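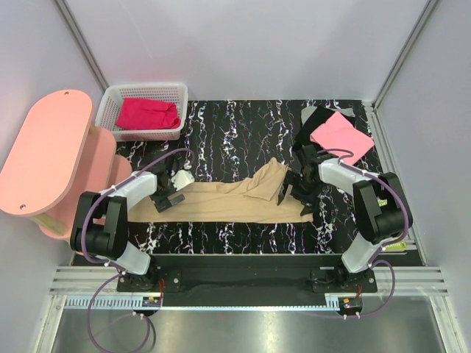 Home | Laundry | Closets | Small Spaces | Search

How to fold pants and tights flat (and keep them that way)

Last updated: April

Quick one tonight. Had a few people ask after the sweater post, so pants and tights, the two things that never stay folded in my house. Same method for both, small change at the end for tights.

What you need

A flat surface longer than the pants. Table, bed with the cover pulled tight, mat on the floor, whatever. Dark surface is good under pale clothes, you can see the edges. A basket or bin for the finished stuff. Nothing else. I bought a folding board from Etach once and it lives behind the dryer now.

Before you start

Empty the pockets. Turn legs right side out. If the pants are still even a bit damp, stop and hang them up, folding damp stuff is how you get that smell. Push the rest of the pile to a back corner, near but out of the way. You want the whole middle clear.

Step 1. Lay them sideways

Waist at one end, ankles at the other, running left to right in front of you. Not pointing away from you, you'll be leaning over the whole time and your back will hate it.

Step 2. Hold one end, pull the other

One hand flat on one end. Other hand takes the far end and pulls gently, just until the slack is gone. Don't yank. Stretchy fabric springs back and bunches up worse than before.

If an end does bunch, don't try to smooth over the top of it. Pick that end up, little shake, lay it back down. Then pull again.

Step 3. Sort out the legs

This is where most folds go wrong. One leg rides up over itself and leaves a ridge, and if you fold on top of a ridge you press it in for the week. Run your palm from the waist down. Feel a lump, lift that leg, open it out, lay it down again. Takes 20 seconds maybe.

Soft pale fabric is the worst for this. My beige pair from Vevidton shows every crease, the black ones hide everything.

Step 4. Leg over leg

Now one leg right on top of the other, seams lined up. The seat sticks out in a little triangle at the crotch. Tuck that in so you've got a straight edge. People skip this, then wonder why the stack leans.

Step 5. Fold in from the ankles

Ankles up to just short of the waistband. Leave a gap of two fingers. Then in half again, or thirds if your drawer is shallow. Mine is 9 inches deep so thirds for me. Press down with your forearm, not just fingertips, it gets the air out.

For tights

Same up to step 4. Then fold in half once and roll from teh toes to the waist, not too tight. Don't do the thing where you turn the waistband over the roll like socks, it wears the elastic out. Stand the rolls on end in a bin.

Where it goes

Mesh basket is my pick for anything worn weekly. Air gets through and you can see what's in there. Put the heaviest folds at the bottom, thin cloths and tops on last. A low two tier shelf works for the rest, pants down below, light things up top. Don't stack more than six pairs or the bottom one comes out looking like you slept in it.

Colors: I keep darks and brights in seperate piles till they've been through the wash a few times. New reds especially.

If it keeps coming undone

- Slippery fabric: roll it, folding is a waste of time
- Thick jeans: skip the last fold, hang over a rail if you have one
- Wide legs: fold each leg in by a third before step 4
- Kids' leggings: in half, in the bin, done

Whole load of 26 things took me about half an hour last night, with the pants being the slow part. Gets faster. Do the big items first while you still have the patience, socks last in front of the tv.

Fitted sheets next, if I can get the one on my bed to cooperate.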